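Gripper notes, continued. We're down to two candidates for the block bin: the Hullard two-finger and the Bellden linkage jaw. Same arm, same controller, same blocks for both.

Each gripper gets 500 picks. A pick counts if the block clears the wall and stays held until release. Nudging a block and getting it on the second try is logged separately.

Hullard went first. 463 clean out of 500. Most of the misses were blocks lying tight along a wall, where the outside finger lands on the slope before the jaw is low enough.

I tried raising the approach angle for those. It helped on the long walls and did nothing in the corners.

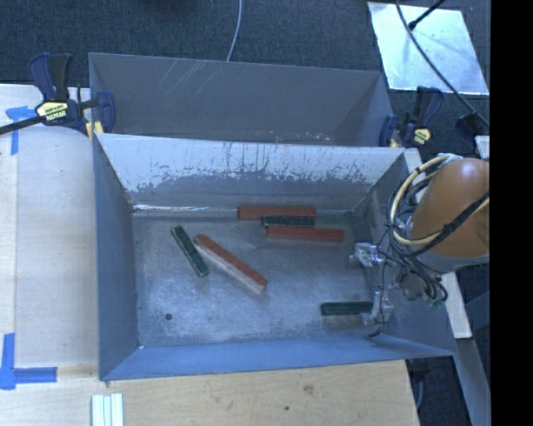
The Bellden is narrower at the tip, so wall picks are easier. The trade is closing speed. It takes 40 ms longer per grasp with the Neagu controller at default gains.

Cabling is also worse. Plan on rerouting it once you know the full wrist range. I had to limit the last joint to keep the bundle from catching.

Two blocks lying side by side at an angle are still the hardest case for either one. If the gap is smaller than a fingertip, the planner should push first and grasp second. Ours doesn't do that yet.

Iker Peñalver asked about force settings. I left both at the factory value. Changing force and gripper in the same run would make the numbers useless.

Camera is the Cidby, fixed mount, calibrated in the morning before each run. Clamp your bins. A small shift partway through cost me a whole afternoon of picks in December.

Total logged so far is 2137 picks, including warmups and the runs I threw out. 1786 of those are usable.

Next is the rest of the Bellden set, then both again with the gains turned up. Will post the miss breakdown by block position when it's finished.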